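Workshop > Builds > Hand grippers > Checks

News Builds Bench rota Contact

Pre-session check, paired hand grippers, build 2
Checked by: Yao-tsung Lau
Date: September 16, 2024
Place: Dardale shared workshop, brick wall end

1. Jaws open and close freely, both hands. PASS
Left one squeaks. It squeaked in June as well, and I was told it would wear in. It is wearing in at its own pace.

2. Marker cubes tight on their mounts. PASS, second attempt
Right cube turned under my thumb. Nipped up the screws and tried again. Please stop picking the gripper up by the cube – it is the handiest thing to grab and the worst.

3. Indicator lights green before lifting anything. PASS

4. Cables long enough for full reach, nothing snagging at the elbow. PASS WITH COMMENT
Fine at chest height. Reach up and the left one goes taut. The 400 mm extension is in the Pranditz drawer, under everything else in the Pranditz drawer.
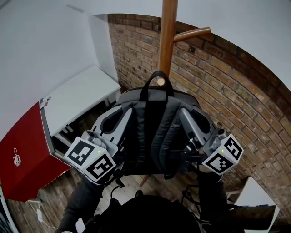
The coat stand needs its own line on this form, so I have given it one.

5. Coat stand steady under a sideways pull. ADVISORY
Thin legs, smooth floorboards. It will put up with a gentle tug and no more. Lift the handle clear of the peg first, then bring the bag towards you. Grisden's note says "pull firmly", and Grisden can come and pick it up off the floor.

6. Jaw edges free of burrs. FAIL, then PASS
One rough spot on the right jaw, enough to catch mesh. Filed and rubbed down. Log entry 618.

7. Head strap and head camera secure when leaning over. PASS
Look down and shake your head as if reading the bench rota. Nothing should move. 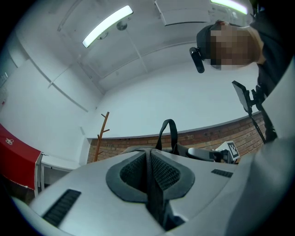 Item 7: leaning over, head camera pointing down.

8. Vent slots clear of fluff. PASS
Au has the soft brush. Au has had the soft brush for 14 weeks.

9. Loose straps kept out of the jaws. PASS WITH COMMENT
This means yours as well as the bag's.

Result: fit for use, light loads only. Items 4 and 5 to be looked at again before anyone tries a full bag.

Recent checks
Pillar drill guard and key
Soldering bench extraction
Grisden turntable, belt change
Extension leads, all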